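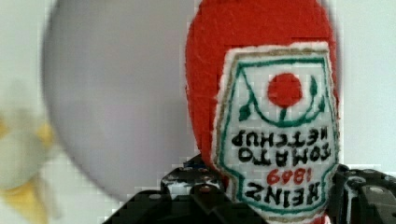 Telly corner, December 2020. Quick one as we're off to print. Galtum is back for a second series - 6 episodes, all up at once, and the puppet songs are still the best bit. Zundow gets a proper villain number at last. Our petition to bring back the Buchanan sketches has 2,091 names, thankyou all.
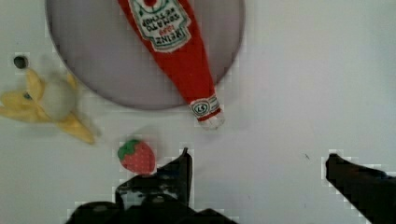
An unnamed reader in Lenton reckons the songs were better in series one and the new theme drags. Fair enough. Disagree tho.

Series 2 soundtrack out now too, 20 tracks.
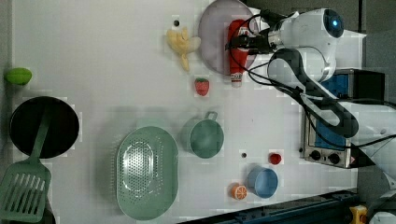

Ketchup, banana and a big round plate.

Repeats of the first lot start after Christmas, early slot agian, so set the recorder
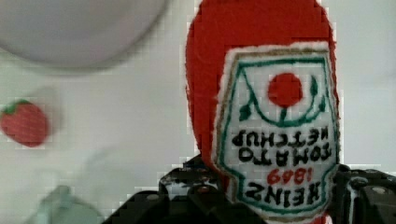 and don't rely on catch-up - half of it vanished in August.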